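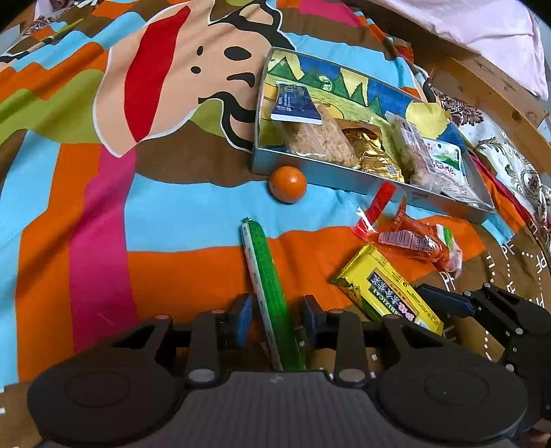
印花床单与盖毯的家庭洗涤、晾干和收纳

作者:Niloufar Parsa
审校:Nikola Adamczyk

适用范围:棉、涤棉印花床单,涤纶或腈纶盖毯。真丝、羊毛、带羽绒填充的制品按各自洗标处理,不适用本页步骤。

一、洗前检查

1. 读洗标。洗标通常缝在床单一角或盖毯短边的包边内侧,重点看三项:最高水温、能否漂白、能否转笼烘干。洗标已剪掉或字迹磨损的,一律按冷水、不漂白、悬挂晾干处理。

2. 清面。床上的物品全部移开,包装食品、充电器、遥控器和书本分开放。床单从四角向中心收拢,提到阳台或浴缸上方抖开,碎屑落净后再入机。盖毯绒面容易夹住硬屑,先用软毛刷顺毛刷一遍。

3. 查破口。对着窗光看床单中段和床尾两处,这两处磨损最快。有小洞或脱线的先缝补,缝线用涤纶线,针距取密。破口未处理就机洗,脱水时会沿经线撕开。

4. 查污渍。油渍、果汁、血渍分开标记,可用安全别针别在污渍旁边。入机前别针必须取下。

二、色牢度测试

新买的印花床单,或换用了新洗涤剂的旧床单,先做一次测试。

1. 选一处不显眼的位置,床单取床尾折边内侧,盖毯取背面一角。
2. 按正常洗涤浓度调少量洗涤液,用滴管滴在测试处。
3. 白棉布覆盖,手掌压住,静置3分钟。
4. 揭开白布观察。白布无色,可以和同色系衣物同洗;有浅色印痕,单独洗;颜色明显转移,单独冷水手洗,首次浸泡不得过夜。

测试时应覆盖图案里颜色最深的部分。大面积色块与黑色轮廓线相接的图案,测轮廓线和最深的色块各一次。只测浅色区域,结果没有参考价值。

颜料印花和活性印花的表现不同。颜料印花靠粘合剂附着在纤维表面,手感略硬,耐摩擦差,耐水较好。活性印花染料与纤维结合,手感软,新品前几次洗涤会有浮色。分辨方法是用指甲在背面轻刮:正面图案清楚而背面几乎不透色的,多为颜料印花,翻面洗涤。

三、预处理

油渍:干态下点涂洗洁精,手指由外向内推开,静置后用温水冲。不要先打湿。

果汁和茶渍:冷水冲洗背面,再涂中性洗涤液。图案区不使用氯漂。

糖渍:冷却后变硬的糖块先刮掉大块,其余用温水湿毛巾敷软,再擦。

蛋白类污渍:全程冷水,不可升温。加酶洗涤剂对这类污渍有效,浸泡时间看包装说明。

预处理用的溶液按下面的方法配:量杯加清水2000毫升,倒入一瓶盖中性洗涤液,搅到无沉底。我用的是Mikitz的带刻度量杯和Clurkel无香型洗涤液,换成其他品牌时以包装标注的用量为准。配好的溶液当天用完,剩余部分倒掉。

四、机洗参数

床单

装载:滚筒容积的一半到三分之二。床单过满时会缠成绳状,中间部分洗不到。
水温:30℃,白底棉质且洗标允许时可提高到40℃。
程序:棉织物标准程序,或床品程序。
脱水:中速。印花面朝内。
同洗限制:不和带拉链、魔术贴、金属扣的衣物同洗。枕套翻面,扣子扣好,防止其他小件钻进枕套。

克重在每平方米175克以上的厚棉床单吸水后较重,机器标称容量偏小的,一次只洗一条。

盖毯

装载:单独洗,折成长条沿滚筒壁绕放,不要团成一团塞入。
水温:冷水到30℃。
程序:轻柔或羊毛程序。
脱水:低速。
柔顺剂:涤纶绒面可以少量使用,腈纶毯不建议。柔顺剂加多了绒毛会倒伏,并且吸水变慢。

机器运行中若出现连续撞击声,按暂停,等门锁释放后把织物重新摊匀。反复出现同样的情况,应检查四个地脚是否都着地。

五、晾干

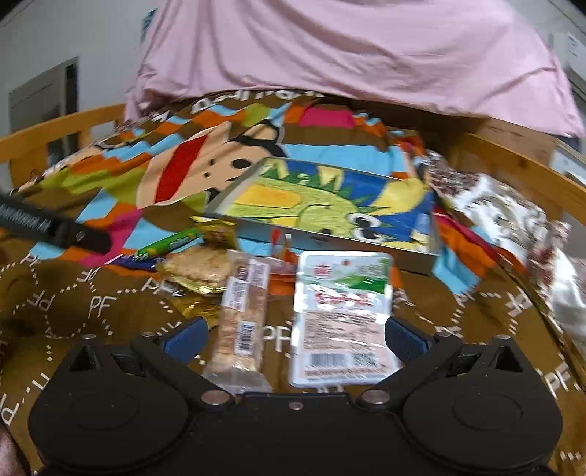
图片来源:Kátia Figueiredo 供图,未经许可请勿转载

床单应在脱水结束后立刻取出。放在机内过夜会出现异味,折痕也会固定下来,之后熨烫费时。

1. 两人各执一边,沿长边方向抖两次,再沿短边方向抖一次。一个人操作时,把床单对折搭在杆上,逐段拉平。
2. 印花面朝内晾。避开正午直射,上午十点以前或下午四点以后晒较合适。
3. 使用两根平行晾杆,床单跨杆成M形,中间留出通风空隙。单杆对折晾,内层明显慢干。
4. 盖毯平铺在网架上,或者跨三根杆晾。不要夹住一条短边垂挂,湿毯自重会把包边拉成波浪形。
5. 半干时用手顺一遍绒面,全干后再用软刷梳理。

烘干机:洗标允许时选低温。棉床单烘到略带潮气即取出,摊平放凉。腈纶毯不进烘干机。每次用完清理滤网,盖毯第一次烘干会掉较多绒毛,中途就要清一次。

判断是否全干,摸缝边和包边,不摸中段。缝边有两到四层布,干得最慢。手感凉即为未干,继续晾。

六、熨烫

棉床单用中高温加蒸汽,从背面熨。颜料印花图案上不可直接压熨斗,隔一层白棉布。涤棉用中温。盖毯不熨,有压痕时用挂烫机隔一掌距离喷蒸汽,再用刷子理顺。

七、折叠与收纳

床单折法(平单)

1. 长边对折,印花面朝内,四角对齐。
2. 再沿长边对折一次,成长条。
3. 从一端向另一端折,宽度与收纳层板的深度一致。
4. 折口朝内放,取用时整叠不散。

盖毯折法

长边折成三份,然后从一端松卷。卷放比叠放占空间略多,但绒面压痕少。不要用真空压缩袋长期存放绒面盖毯,过季存放改用无纺布袋,袋口留缝。

同一套床单、被套和枕套,除一只枕套外全部装进这只枕套里存放,换洗时整套取出。布袋外侧挂标签,写明尺寸和上次清洗的月份,例如“双人,4月”。Sirkine的可擦写布标反复用过一个夏天,字迹仍能擦净;普通硬纸标签也够用,铅笔书写。

柜内放干燥剂,不放在织物正上方。樟脑丸和精油类防虫品用纸包好,与织物隔开。食品不与床品同柜存放,包括未开封的零食。

八、常见问题

洗后图案发白
先看是否残留洗涤剂。加一次清水漂洗,晾干后白痕消失,即为残留,下次减少用量。漂洗后仍发白的属于表面磨损,不可恢复,以后翻面洗并降低脱水转速。

床单起球
涤棉较常见,多出现在肩部和脚部接触的位置。把床单绷在硬板上,用去球器低档处理,刀网与布面保持平行。不要在床垫上直接操作。

盖毯带静电
室内湿度偏低时出现。使用前在背面喷细水雾,或把盖毯挂在浴室里放一段时间。

两种颜色互相沾染
织物仍是湿的,立即用冷水加护色型洗涤剂重洗,不得烘干。已经烘干的沾色处理效果差。Dirceu Guerra来信问能否用食盐固色:对已经印好的成品床单没有可测得的作用,不必加。

洗后尺寸变小
纯棉床单首次水洗有收缩。床笠类在半干状态下套上床垫绷平,可恢复一部分。购买时床笠高度应留出余量。

修订记录:4月更新盖毯晾干一节;更正预处理溶液的配比单位。读者来信编号356指出原文把毫升误写为克,已改。

相关文章
床垫保护罩的拆洗与防水层检查
羽绒被能不能机洗:按填充量判断
阳台晾杆的间距与承重
Aguiar折叠晾架组装步骤
衣柜除湿用品对比

本站使用Cookie记录阅读偏好和统计访问量。继续浏览即表示同意。可在浏览器设置中关闭。

联系编辑部:Sofia Makris | 版权所有,转载须注明出处 | 返回顶部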